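Sekar Sembiring has spent 8 weeks comparing two hand-held grippers, the Omumix and the Treleck, and has come out fonder of neither. "The Treleck closes beautifully," he says. "Opening is more of a negotiation."

Pegs were easy. Cloth was where he started swearing.

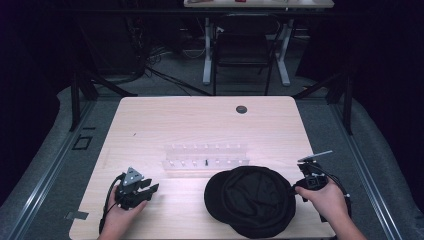 "A cap has no opinion about where its edge is," he says. He logged 376 grasps by April, 78 of them on soft things, and rates the Omumix slightly ahead – "on a good morning, with the cable behaving."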